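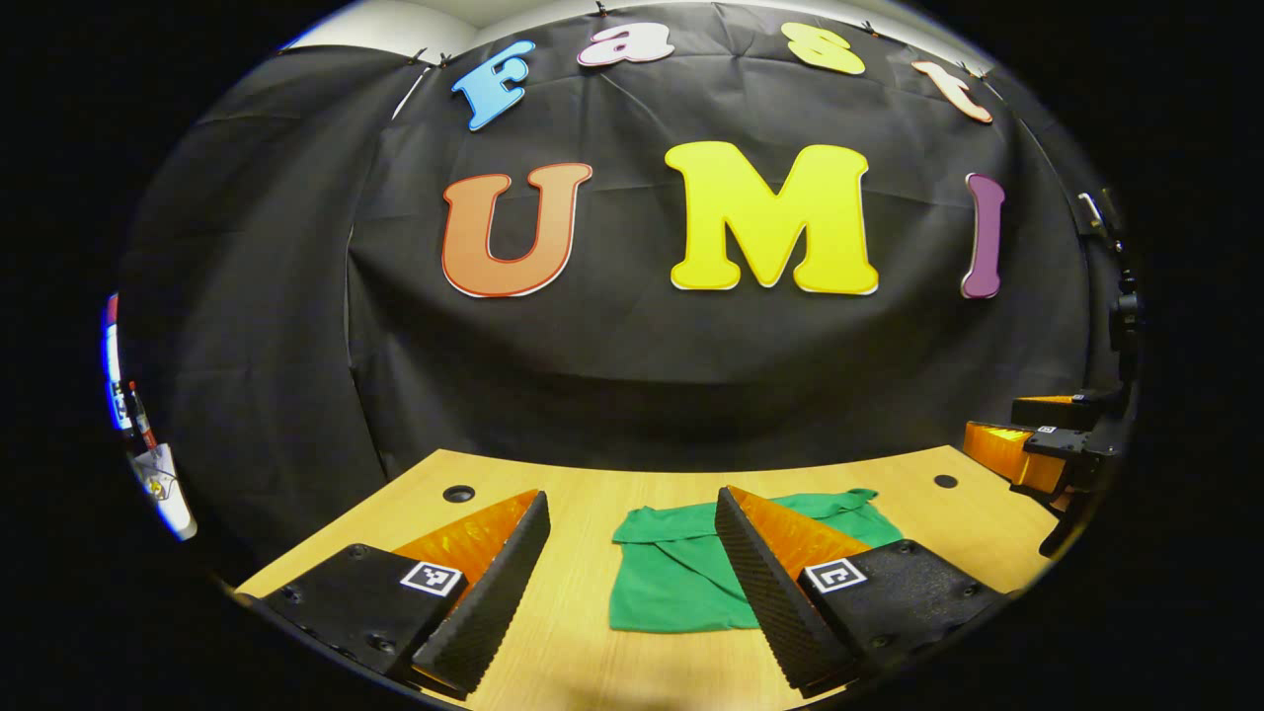

The Lost Ferry

Nafula Wanyama missed the 6:40 ferry because the bus from Jillness had stopped for a cow. She got to the landing in time to see the boat swing out past the marker, lit up and nearly empty. The next one to Sasberg was in the morning.

The ticket window was still open. A man with gray sideburns sat behind it, eating soup from the lid of a thermos.

"Is there anywhere to stay?" she asked.

"There's the Eker," he said. "But they close in August. The owner goes to her sister's."

"It's August now."

"Yes."

He finished the soup, wiped the lid with a paper napkin, and screwed it back on. His name tag said Kornél Rácz. He told her the waiting room had a heater and that he wasn't supposed to leave it unlocked overnight, and then he went and unlocked it.

There were two benches and a map of the lake under scratched plastic. Somebody had written 1,836 in ballpoint next to the deepest part. Nafula put her bag on one bench and sat on the other. She was carrying her father's accordion in a hard case that was heavier than the accordion, and she put that on the floor against her leg, the way she had on the bus.

Kornél came in with a folding chair.

"I don't have to be home until late," he said. "My wife has choir on Tuesday. Do you play that?"

"No. I'm taking it to a man in Sasberg. Guo. He buys them for parts."

"Guo buys everything for parts. He bought my brother's boat." He looked at the case. "What's he giving you?"

"He said 509, if the reeds are good."

"Are they?"

"I don't know. My father said they were."

Kornél asked if he could see it, and she undid the clasps. The leather on the straps had gone stiff and one of the corners was mended with glue. He lifted it out and sat with it on his knees for a while before he put his arms through. He played badly. He played half of a song that she thought was a polka, lost his place, went back, and lost it again in the same spot.

"There's a key that sticks," he said. "This one here."

"It always stuck. He used to hit it with his knuckle."

He hit it with his knuckle and it came up.

Outside a truck went by on the shore road and its lights crossed the wall. Kornél tried the song once more, slower, and got past the spot. He didn't seem to know how it ended, so he just let the bellows close.

"I could give you 65," he said. "That's what I've got in the cash box that's mine. I know that's nothing against what he'll give you."

"No," she said. "I need what he'll give me."

"Sure. I'd take it too."

He put it back in the case and did the clasps up himself. Then he showed her how to turn the heater down, because it got too hot around midnight and tripped the switch, and he gave her the rest of the soup. It was barley. He said the first boat was at seven and he would be there to sell her the ticket.

She slept some. When she woke the window had gone gray and there was mist over the water out to the marker. She ate a roll from her bag and washed her face in the little sink. The key that stuck was on her mind, and whether she should tell Guo about it before he found it.

At ten to seven Kornél raised the blind at the window.

"One way or return?" he asked.

"Return," she said.

He tore two tickets off the roll and pushed them under the glass. She stood with her purse open, looking at the case.

"What time is the last boat back?"

"Six-forty," he said. "From this side. From Sasberg it's half past five."

She wrote it on her hand and carried the accordion down to the boat.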